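Se me afloja el primer nudo al suturar en la almohadilla, ¿qué hago mal?

Publicado por Nodar
Foro de prácticas – Sutura y anudado

Hola a todos. Llevo desde octubre practicando sutura robótica sobre una almohadilla de tejido blando y hay una cosa que me tiene frita. Los puntos me entran bastante decentes, pero en cuanto voy a anudar, el primer lazo se me abre antes de bajar el segundo. Uso hilo negro, fino, y lo corto a 245 mm porque así me lo recomendó una compañera (sospecho que ahí puede estar parte del lío). Cuando me toca pasar el hilo de una pinza a la otra me pongo nerviosa, tiro de más y adiós lazo.
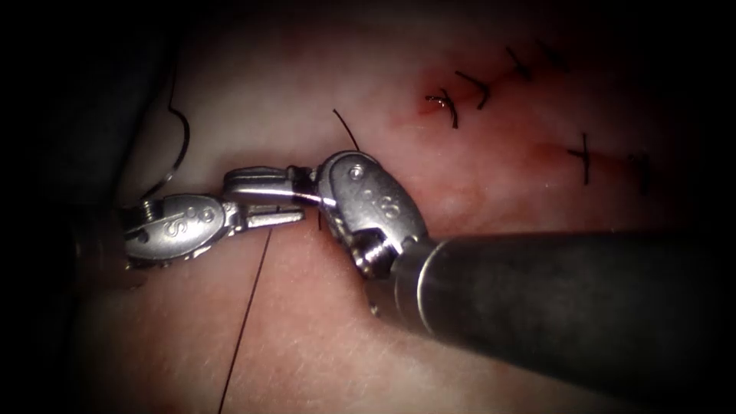
¿Hay que soltar el hilo con una pinza antes de cogerlo con la otra?
Primero se agarra con la que recibe y después se abre la que entrega, con el hilo siempre sujeto por un lado.

Eso me lo sé de memoria, lo repito como un loro, y aun así me sale mal la mitad de las veces. ¿Alguien ha pasado por lo mismo? También agradezco trucos para no deshilachar el hilo, que el mío acaba hecho una pena.

Nimal Karunaratne
¡Bienvenida al club! A mí me pasó durante meses. Lo primero, 245 mm me parece muchísimo para un punto suelto. Yo para practicar nudos corto mucho más corto, unos 100 mm y a correr; lo largo lo dejo para la sutura continua. Con tanto hilo la cola se te va por toda la almohadilla y al final estás persiguiéndola en vez de anudar.

Lo segundo: el primer lazo hazlo doble, o sea, 2 vueltas (el nudo de cirujano de toda la vida). Esa vuelta de más roza y aguanta mientras preparas el siguiente. Y al apretar, lleva las dos pinzas en direcciones opuestas y pegaditas a la superficie, casi tumbadas. Si levantas las manos, el lazo se levanta contigo y se abre. Yo me di cuenta tardísimo, porque miraba solo las puntas y no por dónde iba el hilo.

Ah, y la cola corta, corta de verdad. Yo la dejo en 2 cm. Al principio da rabia porque se escapa, pero luego la enganchas a la primera y vas rapidísimo.

Para lo de deshilachar: coge el hilo siempre cerca del extremo y no lo muerdas tres veces por el mismo sitio. Las mordazas estriadas se comen el hilo fino. Si ya lo ves con pelillos, corta y empieza otro, que rematar con un hilo así es pelearse por gusto.

Una rutina que me funcionó bien fue dedicar la primera media hora solo al traspaso, sin punto ni nudo. De izquierda a derecha y vuelta, despacio, parando cada vez que notaba tirantez. Es aburrido como él solo – pero las manos aprenden.

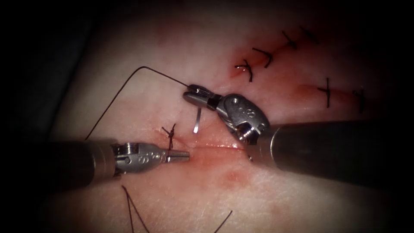 Roy dice que, a él, lo de apretar casi a ras de superficie le arregló los nudos en una tarde, y que lo que le sigue costando es que los lazos le queden planos. Comenta que tiene que cruzar las manos en cada lazo y que, si se le olvida, el nudo le queda corredizo y se va solo.

Paltum
compra un hilo mejor y ya

Nodar
¡Mil gracias! He cortado el hilo más corto y he probado con la vuelta doble, y la cosa cambia una barbaridad. Lo de cruzar las manos no lo estaba haciendo siempre, así que esta noche me pongo con ello. Paltum, el hilo es el que nos dan, qué más quisiera yo – pero lo preguntaré por si acaso.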